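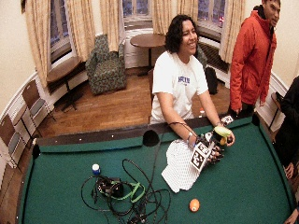 Figure 2-1. Marker glove worn on the right hand, small object held between thumb and fingers.

2. Planning and budgeting for a glove station

Read this section before placing an order. It covers one station with one marker glove and one overhead or side camera. For several stations, complete the worksheet at the end of Section 3 once for each.

2.1 Choose the work surface

1. Pick a table you already have. The surface should be flat, steady and a single dull color. Felt works well. Glass and polished stone do not.
2. Measure the long side. The standard camera bracket covers tables up to 81 inches. Longer tables need the Brultent extension arm, ordered separately.
3. Check that a wearer can stand at the table and reach the work area without climbing or kneeling.
4. Leave space on the table for the cable run. A glove cable needs slack at the wrist, and in practice the cables and boxes take up more of the surface than buyers expect.

NOTE: Windows behind the wearer are acceptable if they have curtains or blinds. Price these now if the room has none.

2.2 Set the budget

1. Start with the Dridach glove kit at $1325. The kit includes one glove, one cable and one set of marker patches.
2. Add $700 for the camera, bracket and mount. Skip this line if you are reusing a camera from a Mallet station.
3. Add $73 for each spare marker set. Order at least one. Patches on the knuckles and fingers wear first.
4. Add a line for objects to handle. Fruit, balls and small bottles are cheap and can come out of petty cash, but someone still has to buy them.
5. Add a line for wearer time. This is usually left off the first draft and is often the largest cost after the first month.

CAUTION: Do not buy gloves in one size for the whole group. A loose glove lets the markers shift, and the recordings cannot be corrected later. Measure hands first -- the sizing chart is in Appendix B.

2.3 Before you order

1. Confirm left or right hand. Kits are not reversible.
2. Confirm that a power outlet is within reach of the table without running a cord across a walkway.
3. Send the worksheet to Kwadwo Dramani at Wostwood for a quote. Worksheets received by noon on Tuesday are quoted the same week.
4. Hold the purchase order until the quote comes back. Bracket prices depend on the ceiling or wall type.

NOTE: Returned gloves are accepted unworn only. Cameras and brackets may be returned in their original packing.

Continue to Section 3, Receiving and Unpacking.

Wostwood Customer Documentation | Contact us | Copyright Wostwood. All rights reserved. | Back to top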